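20 September 2025

The Plate Is Not the Meal

Somewhere in the last decade, restaurants stopped buying dishes and started buying props. I noticed it first at a place in my own neighborhood, where the soup came in something so deep and narrow that I had to tip it toward me with one hand and fish with the other. The soup was fine. I remember almost nothing about it. I remember the angle of my wrist.

Since then I have been keeping a grudging eye on what food is served on, in, and sometimes under. I have had a fish course on a river stone that rocked every time I touched it. I have had bread in a flat cap. I have had fries in a tiny shopping cart, and had to ask for a plate to put the ketchup on, which rather gave the game away.

The people who sell this stuff will tell you it makes dinner better. Voroso, a tableware supplier with a showroom full of lopsided crockery, says in its catalog that "form awakens flavor." I asked what that meant and was sent a second catalog. The fall one has 399 items in it, and by my reading you could comfortably eat a pork chop from very few of them.
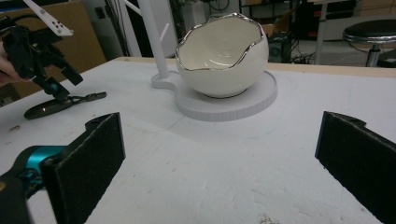 By Nimal Paul

The claim is not pure nonsense. Most of us would agree that a drink tastes different from a paper cup, and heavy silverware does seem to make a cheap lunch feel less cheap. What I doubt is the leap from there to the idea that any strange dish improves any dinner. A heavy spoon is still a spoon. You know where to hold it.

Dorothy Mapplebeck ran the dining room at Coppens for 17 years and now advises new owners on how to set up theirs. She has watched clients blow their opening budget on bowls. "They buy for the photograph," she told me. "Then the photograph gets taken, and there are five years of washing up to do."

She walked me through one client's breakage sheet. He had paid $660 for a set of fluted bowls with fine metallic edges and gone through most of them before his second menu. They didn't stack. They couldn't go in the machine because of the trim, so they were washed by hand at one in the morning by whoever was most tired. The plain white coupes he already owned, bought secondhand from a hotel, are still in service.

Panya Rattanakul, who cooks at Ternano, takes the other side, and I'll give him his space. He thinks diners like me confuse comfort with quality. "You go out to eat so it won't be like home," he said. He serves a cold custard in a shell-shaped dish and swears people slow down for it. Maybe they do. I slowed down too, but I was trying to get my spoon into the corner.

He did concede one thing. When a dish sends back half eaten, his servers no longer ask only about the food. They ask whether it was easy to get at. Twice now the answer has changed the dish and left the recipe alone.

What bothers me most is where the money goes. Nobody prints the cost of crockery on a menu, but it's in there, along with the candles and the stools with no backs. When a place tells me its lamb has gone up because lamb has gone up, I believe it. When the lamb arrives on a slab of slate with the gravy heading for my lap, I start to wonder what else I'm paying for.

Tamsin Tautahi, a potter who makes plates for a handful of small restaurants, has a test she gives to chefs who come in with sketches. She puts her nearest match in front of them with a helping of rice and peas and asks them to finish it while she talks. Some go home and redraw. A few order it anyway, and she takes the deposit.

I tried the test at home with what I had in the cupboard. The winner was a shallow bowl with a wide rim, chipped, origin unknown. Rice stayed in. Peas stayed in. I could rest a fork on it and answer the phone.

I'm told the next thing is dishes that change color with heat. Troreck has a line of them due in October, and the press note promises "a conversation between guest and plate." I have asked for a sample. I plan to put stew in it.

Related

The Case Against the Tasting Menu
Why Is Every Restaurant So Loud?
Small Plates, Big Bills
What Your Server Thinks of Your Water Order

Comments

Ketsara Noiphan
I waited tables for years and the slate was the worst. You can't carry three of them, and the sound of a knife on it goes right through you.

gravyboat
So you ate at a nice restaurant and complained about the bowl. Must be hard.

M. in the suburbs
My sister-in-law bought us fancy soup bowls as a wedding gift. We keep keys in them.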